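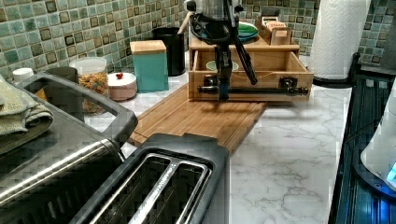

Developer Diary: Naval Branch, July Entry

The following entry records the work of the vehicle design group during July. It concerns the second line of coastal vessels, the revised flooding model, and the changes to repair costs that will take effect with the next update to the game.

The Jarkstead class gunboat has completed internal testing and has been placed at Rank III. It was first assigned to Rank II on the strength of its thin hull. Test matches showed that the rear turret could be trained forward over the deckhouse at close range, which gave the vessel more firepower than its rank allowed. The firing arc has been kept. Players who have already researched the preceding vessel will not be required to repeat any part of that research.

The Swanepoel, a patrol boat of the same line, remains in testing. Its top speed in calm water is correct, but it loses too little of that speed in a tight turn. Gilles Hamel has rewritten the rudder values twice this month. The second set is closer to the intended result and will be used in the next closed session. Acceleration from a full stop has not been changed.

Flooding took up the greater part of the month. Under the present rules, a hull breach below the waterline admits water at a fixed rate until the crew completes repairs. Under the revised rules, the rate depends on the size of the breach and the speed of the vessel. A captain who slows down will take on less water and will be easier to hit. Huguette Friesen reviewed 329 recorded matches on the test server and found that 26 ended with a vessel sinking after its breach had been marked as repaired. The fault was traced to a compartment counted twice in the damage table. It has been corrected for all nations.

Two maps were also reviewed. On Nusdale, the northern capture point has been moved toward the breakwater so that torpedo boats can no longer reach it before the larger vessels have left their starting area. Shore batteries on that map remain decorative. On Zendside, the fog has been thinned in the eastern channel, and one rock that stopped shells without being drawn on lower graphics settings has been removed.

Repair costs for Rank III vessels will be lowered by 10 percent in arcade battles. Costs in realistic battles are unchanged pending a further month of results. The reward for assisting in the destruction of an enemy vessel will be capped at 1,000 credits for each match, and the cap will be shown on the results screen.

Several reports concerned the sound of the anti-aircraft mounts, which continues for a short time after the trigger is released. The group has confirmed this and a correction is being prepared. Reports on torpedo reload times were read and no change is planned at present.

Work in the coming month will begin with the Swanepoel's handling session, followed by the crew skill screen. The armor viewer for coastal vessels has been moved to a later update.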